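Istside open day, notes from the train home

January 2025. Typing this on my phone with cold thumbs so forgive the mess.

Finally got to the Istside open day. I'd signed up twice before and missed it both times, once for flu and once for plain laziness. Aisling Tierney came with me. She runs a small hardware store and wants to know if a machine can put stock back on shelves before her knees give out. I wanted to know about dishes. So, two people, two chores, one free tote bag each.

Getting there: train, then a bus, then a long walk past tire places. Sign on the gate is tiny. If you hit the car wash you've gone too far. We hit the car wash.

Coffee at the door, decent. Pastries gone by the time we had our badges. Lockers for bags, bring a coin – they don't say that on the website.

First stop was the talk. Sinéad Ó Flaithearta from Cadance gave it, 40 minutes, no slides for the first half becuase the projector wouldn't wake up. Better for it I think. She was blunt. Asked the room who had a robot vacuum, most hands up. Asked who still sweeps, same hands. Her line was that floors got solved first, sort of, because a floor stays where it is and you don't have to pick it up. Everything else in a house has to be picked up.

Then a long stretch about towels. I didn't expect to care about towels. A towel has no fixed shape, so the machine has to find a corner, and when it grabs the corner the rest of the towel goes and does something else. She put up a clip of one being folded, speeded up, and said so out loud before anyone could ask. I liked that. Played it again at normal speed and people started looking at their phones. It got there in the end. Nice fold, better than mine.

Someone asked about price. She wouldn't give one. Someone asked about stairs. She laughed and said next question.

Aisling asked hers: can it face shelves. Meaning pull all the cans and boxes to the front so the aisle looks full. Answer was boxes yes, slowly, if they're all the same and the shelf has been set up for it. Paint cans with wire handles, maybe. Loose stuff on hooks, no. Packs of screws on hooks, definitely no. Aisling wrote "hooks no" in her notebook and underlined it. That's half her store.

Next room was Wondden. They do kitchen things. Loading a dishwasher, one plate at a time, plates all one size. I timed 4 plates while I ate a banana and I finished the banana. It put one in facing the wrong way and the guy just reached over and turned it. No fuss about it, said it does that. Wouldn't touch glasses while we were there. I asked about pots with burnt rice in them and he said scraping is a whole other department. Fair enough. Scraping is why I want the thing.

Good bit though – you could talk to the people who do the actual setting up, not just the ones with the lanyards and the smile. One woman told me she spends most of her week moving objects around. Put the cup here, run it, put the cup there, run it again. All day. She said her own kitchen is a disgrace.

Lunch. Soup, bread, 2 long tables for everybody. Sat with a man from Ó Dálaigh, the laundry people. They do hotel sheets. His take: he already has machines that fold flat sheets faster than any person, had them for years, big ugly things with rollers. What he can't get is anything that takes the wet heap out of the washer and pulls one sheet free of the others. That's still people, and it's the job that wrecks their backs. He's been to a lot of these days, he said, and the question he asks is always the heap. He gets a lot of "we're working on it".

I keep thinking about that on this train. The heap is the whole problem at my house too. Toys heap, mail heap, the chair.

After lunch, the tidying-up room, which was the one I came for. Small space, curtains all round, you stand at the side and keep your coat off the cables. Same sort of stuff that's on my desk right now. Everyday clutter on felt, and two hands with black fingers waiting at the edge.
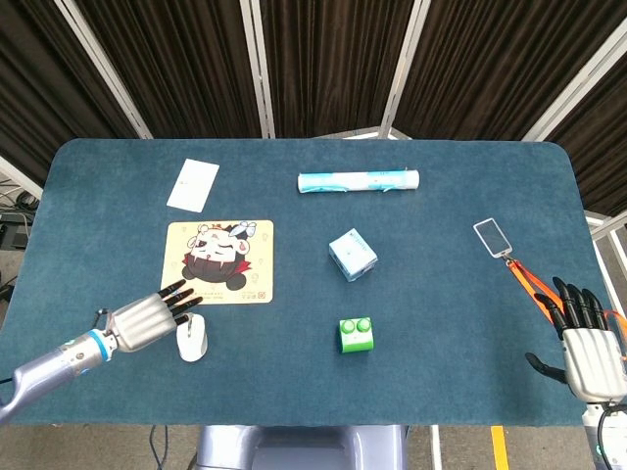 Anyway Aisling's view, since she'll ask if I put it in: not this year, not next year, but she'd rent one for the box aisle overnight if it could be left alone. That was the sticking point all day. Everyone we asked had a person standing by. Her point was if she has to pay somebody to stand there watching, that somebody could be doing the shelves.

Mine: I'd take the slow dishwasher thing. Really would. I don't care if it takes two hours if I'm asleep. Plates only, fine. I'll do the glasses and the rice pot. Just not with someone from Wondden in my kitchen turning plates round.

What they should fix for next time: more chairs at the talk, it was standing at the back. Names on the doors. A map with the rooms in the right order. And let people ask questions in the rooms and not only at the end, half of mine had gone out of my head by then.

Next one is in April, free again but you have to book. Wear flat shoes, it's all concrete. Aisling says she's going back only if there's somebody with hooks. The Ó Dálaigh man gave me his card and I've allready lost it, probably in the tote bag, which is on the seat next to me under my coat and two scarves.

Our stop. More when I find my notes.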